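Popular Music Criticism: Unit 4 Handout
Reviewing the Second Album

Read before class on Wed 4 March. Bring a marked-up copy. The listening is on reserve and you should hear each record at least twice, once without taking notes.

1. What the unit covers

Most of the records you will be asked to review in your working life will be by people who have already made a record. The debut is the easy case. You describe the sound, name the influences, and guess at the future. With a second album the reader may know the act already, may own the first record, and wants to know one thing first: is it better, worse, or the same? Everything else in the review hangs on how you handle that question.

We will work with three course recordings. Lolley is a guitar band, five players, two albums. Temon is a studio project with programmed drums and a different singer on most tracks. Marulanda is a trio whose second album was recorded live in one room. All three made well-liked first records and then took different routes.

2. The three usual stories

Reviewers tend to fit second albums into one of three stories.

The first is the slump. The band had years to write the debut and months to write the follow-up, and it shows. This story is true often enough that people reach for it without checking. Before you use it, find out when the songs were written. Four of the songs on Lolley's second album are older than anything on their first. A review that calls those four tracks rushed is wrong on the facts, whatever you think of them as songs.

The second is growth. The band has "matured." In practice this word usually means slower tempos, a string part, and fewer jokes. If you want to say a band has grown, say what they can do now that they could not do before. On the second Marulanda record the bass player holds a note across the bar line and lets the drums change the feel underneath. Nothing like it appears on the debut. Write that down and you don't need the word matured.

The third is the sellout. A bigger label, a cleaner mix, a chorus that arrives in the first forty seconds. Be careful with this one. A clean mix is a choice and can be a good one. The reader can't hear a contract.
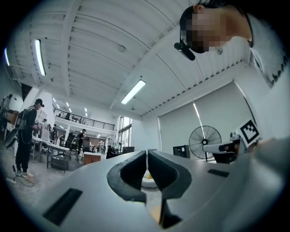
Each of these stories is about the career, and the career is not on the record. You can use one as a frame, but the evidence has to come from what you hear. For every sentence in your draft about where the band is headed, there should be at least two about what is on the tracks.

3. Comparing without leaning

A common fault in student reviews is spending the first half on the earlier album. The rule for this course is a short paragraph at most, and it should not come first. Open with the new record. Bring in the old one when you need it to make a point.

Weak opening:
Lolley's debut was one of the surprises of its year, a noisy, funny record made by people who sounded like they had nothing to lose. Expectations for the follow-up were high.

Better opening:
The guitars on Lolley's second album don't come in until the third minute. Until then there is a piano, a voice, and a tape hiss that somebody chose to leave in.

The second version gives the reader a sound right away. It also tells anyone who knows the debut that something has changed, and it doesn't lose the people who have never heard of the band.

Look out for "more of the same." It can be praise or a complaint and the reader won't know which. If the record repeats the debut, name the thing that is repeated and say whether it still works. The handclap pattern on "Furkside" is the same one Temon used twice on the first album. By the last chorus it has worn thin. That is a judgment someone can check.

4. The label "genre"

When a band arrives with a group of similar bands, the second album often lands as the fashion is ending. You will be tempted to review the fashion. Two cautions.

First, the band may never have used the label. Reviewers put it there. Ask whether it helps the reader find the record or only helps you fill a line. Second, being late to a style is not a musical fault. A dull riff is dull in any year. If you think the style itself has run out, you have to show it in this song, at this point, with these instruments.

Genre terms are still useful as a quick pointer. One in the opening paragraph is normal. Three in one sentence, joined by hyphens, tell the reader very little.

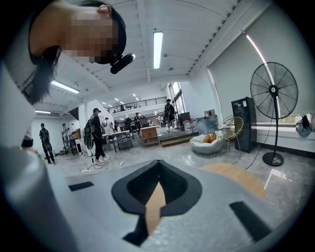

Looking up past the gripper.

5. Taking notes while listening

Use the same method for all three records so that your notes can be compared in class.

First play: no notes. Listen to the whole album in order. When it ends, write down the two songs you remember best and anything that annoyed you. Keep this page. It is your only record of a first hearing and you will not get another.

Second play: note the time of anything you might mention. Write the track number and the minute and second, then a few plain words. "Tr. 3, 2:10, drums drop out, voice doubled." Do not write opinions yet. Opinions written during the second play tend to become the review, and they are usually about the first three tracks.

Third play: skip around. Go back to the tracks with few or no notes. If a song has nothing next to it after two plays, either it is filler or you stopped paying attention. Find out which.

Fourth play, if you have time: use a different speaker or headphones. The low end on the Temon record disappears on laptop speakers and half the class last March reported that it had no bass. It has a great deal of bass.

Lyrics get a separate page. Copy out only the lines you plan to quote, and check them against the printed sheet where there is one. A misheard lyric in a review will bring more mail than anything else in it.

6. Verbs and adjectives

The list below comes from past drafts. These are not banned, but each time you use one, try a replacement and see if the sentence improves.

Soaring (of choruses). Does the melody go up? By how much? Is it only louder?
Angular (of guitars). Usually means short notes with gaps between them. Say so.
Haunting. Nearly always means reverb.
Infectious. Means you liked it.
Lush. Count the instruments.
Raw. Can mean distorted, badly recorded, or sung out of tune on purpose. Pick one.
Ambitious. Often used to be polite about long songs. 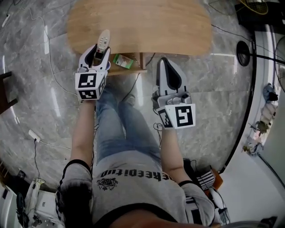

Verbs need the same attention. Guitars in student reviews chug, crunch, jangle, and shimmer, and basslines throb. One of these in a paragraph is fine. If each instrument gets its own colorful verb, the reader stops hearing any of them. "The guitar plays the same two chords for the whole verse" is a perfectly good sentence.

7. Scores and verdicts

Some outlets require a score. Decide it last. If the score and the text disagree, change the score. A review that is mostly complaints with a high number at the bottom looks as if somebody else added the number, and sometimes that is what happened.

Where there is no score, the verdict should still be clear by the end of the second paragraph. It doesn't need a sentence of its own. A reader should be able to stop anywhere after that point and know whether you think the record is worth their time.

Do not end on a prediction about the third album. You don't know, and it's a habit editors have learned to cut.

8. Assignment

Write a review of one of the three second albums. Maximum 4000 characters including spaces. Drafts that run to 4001 or more will be returned unread, so check the count before you hand it in.

The draft must include:
Track times for at least two specific moments
One direct comparison with the first album, no longer than a paragraph
No more than one genre term in the opening
A verdict the reader can find without a score

Attach your page from the first play. It is not graded but the draft will not be accepted without it.

9. Questions for discussion

Which of the three albums is hardest to review without using one of the stories in section 2? Why?

Marulanda left a false start and a count-in on the finished record. Is this information about the music or about the session? Would you mention it in a short review?

Temon's second album has a different running order on vinyl. If you reviewed one version, are you required to say which?

Lolley's closing track is a rerecording of a song from the debut. Compare the two versions. Note tempo, key, and where the voice sits in the mix. Bring the notes to class.

10. Next unit

Unit 5 is on live albums. The reserve list will be posted outside the listening room. There is only one copy of the Marulanda concert recording, so sign up for a slot early.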